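Secção 2. Primeira montagem da caixa de fermentação Sendetti

Antes de mais, respira fundo: isto monta-se bem sozinho, e eu sou a pessoa mais desajeitada que conheço. A caixa vem desmontada, com a base, as paredes, a tampa, a grelha e aquele saquinho de parafusos que convém abrir por cima de um prato (perdi um debaixo do frigorífico logo na primeira noite!).

1. Escolhe um sítio plano, longe do fogão e da janela. Eu tenho a minha no canto da despensa e está lá lindamente.

2. Encaixa as paredes na base até ouvires o clique. Se uma ficar a dançar, tira-a e vira-a ao contrário, que a ranhura só entra de um lado.

3. Põe a grelha e enche o tabuleiro de água até à marca. Nunca acima da marca!

4. Liga à corrente, escolhe o programa 2 e deixa aquecer vazia durante 20 minutos. Pode cheirar um bocadinho a plástico novo, passa logo.

CUIDADO: não mexas na placa de aquecimento com a caixa ligada. Desliga da tomada primeiro, sempre.

5. Enquanto aquece, prepara a bancada. Gosto de estender um pano escuro, porque assim vejo logo a farinha que escapa. Taça, espátula e pronto.

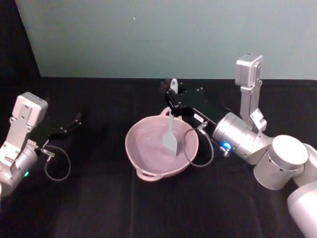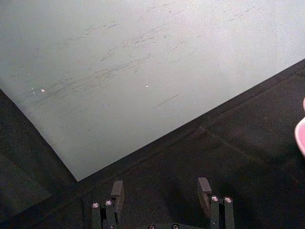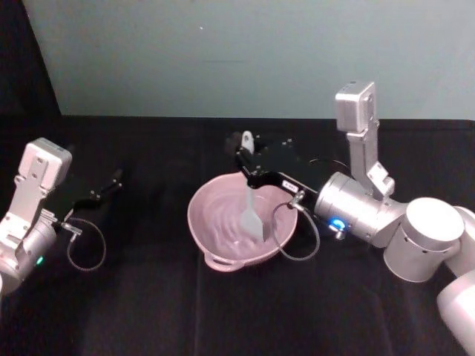
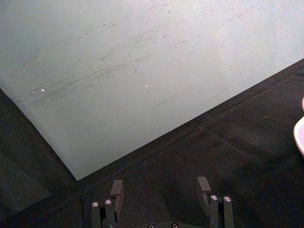 Fig. 4 a 7. Na primeira e na terceira, a mesa com o pano preto; na segunda e na quarta, a superfície clara com as marcas cinzentas.

6. Mistura 400 g de farinha com a água e a massa-mãe, só até não haver farinha seca. A Ritu Rathore, que reviu este guia comigo, prefere juntar o sal mais tarde. Eu ponho tudo de uma vez e nunca me dei mal.

7. Tapa a taça, mete-a na grelha e fecha a tampa. Com o programa nocturno são 11 horas, portanto faz as contas à hora do pequeno-almoço!

NOTA: se o visor piscar, falta água no tabuleiro. Desliga, enche e volta ao passo 4.

NOTA: a tampa antiga, a da série Favine, também serve, mas fica com uma folga atrás. Um pano dobrado resolve.

Para limpar a caixa, passa à secção 3.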